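Setting Up Shared Workspace Collision Checking for Two-Arm Stations

Prendero Controls Documentation: Planning and Safety Layer

This tutorial explains how to configure collision checking for a station in which two arms face each other across one table. It applies to stations running the Dallen planner with the Stikier scene server. Readers should have completed the single-arm tutorial and should have both arms calibrated to a common table frame before starting.

The procedure takes 45 minutes for an operator who has done it before. New operators should allow a full morning and should have a second person present for the steps in which the arms move.

Before You Begin

Confirm that the following are in place:

A station file with both arms listed, each with its own base transform.
Scene server version 2 or later.
Write access to the station's configuration folder.
A working emergency stop within reach of the person at the keyboard.

Operators who do not have write access should apply to Margit Ekström, who maintains the station accounts. Configuration files must not be copied from another station. Base transforms differ from one table to the next, and a copied file will load without any warning.

Step 1. Define the Table Frame

The planner treats the table top as the zero plane. Open the station file and set the origin at the center of the table surface, with the x axis running from the left base to the right base and the z axis pointing up. Enter both base transforms relative to this origin.

Save the file and run the frame check. The tool prints the distance between the two bases as computed from the transforms. Measure the same distance by hand and compare. If the two values differ by more than 2 millimeters, repeat the calibration. Errors of this kind cannot be corrected later by adding padding, and attempts to do so have led to plans that fail for no visible reason.

Step 2. Add the Fixed Geometry

Fixed geometry is anything attached to the station that does not move between runs. It includes the table top, the rails, the base plates, any clamps and any braces. Each is entered as a box or a cylinder. Detailed meshes are permitted but are seldom worth the added planning time.

Clamp handles are the part most often left out. A handle that stands above the rail should be given its own cylinder, drawn for the highest position it can take. The same applies to any lever on a base plate.

Step 3. Add the Objects on the Table

Objects are divided into two classes. Targets are objects the arms are allowed to touch. Obstacles are objects the arms must avoid. An object may change class during a task, but the change has to be made through the scene server so that both arms receive it in the same planning cycle.

Rigid items such as boxes and trays are entered at their outer dimensions. A tray that an arm must reach into should be entered as a floor and four walls. If it is entered as one solid box, the planner will reject every grasp inside it.
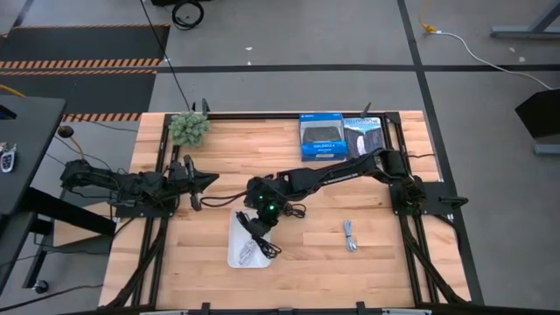

Cables require separate treatment. A loose cable has no fixed shape, and the perception module reports it as a cluster of points that may change from one reading to the next. Set the object type to "deformable" and leave the orientation field blank. The planner will then surround the cluster with a low box and update it at every reading. Where a cable hangs over the wall of a tray, the box will cover part of the wall as well. This is expected, and the overlap should be permitted in the contact table under the entry for the tray.

The cables that serve the arms themselves are a different matter. They move with the links and are not seen reliably by perception. Enter them as link padding in the arm description. Uchenna Effiong's note on padding values, stored with the station templates, should be followed for the wrist and elbow links.

Step 4. Set the Shared Zone

The shared zone is the part of the table that both arms can reach. Run the reach tool to compute it, then open the result in the viewer and check that it covers the full area in which either gripper may work.

Choose one of two modes. In "exclusive" mode, one arm holds the zone and the other waits outside until it is released. In "joint" mode, both arms may enter and the planner checks each path against the other arm's current plan. New stations should begin in exclusive mode and remain there until a full set of trial runs has been logged.

The zone lock expires after 60 seconds by default. Tasks that involve untangling or sorting may need longer, and the value can be raised in the task file. It should not be raised in the station file, where it would apply to every task.

Step 5. Test at Reduced Speed

Set the speed limit to 10 percent and run the standard test list. The list contains 59 moves, of which the last group brings both grippers close to the center of the table. Keep one hand at the emergency stop throughout.

If a move is refused, read the contact report before changing any setting. The report names the two bodies involved and the point at which they would meet. A refusal that names a link and its own base usually indicates wrong padding. A refusal that names both arms usually indicates an error in a base transform, and the operator should return to Step 1.

Completed test logs are sent to Bello Balogun for review. The speed limit may be raised after the review is returned.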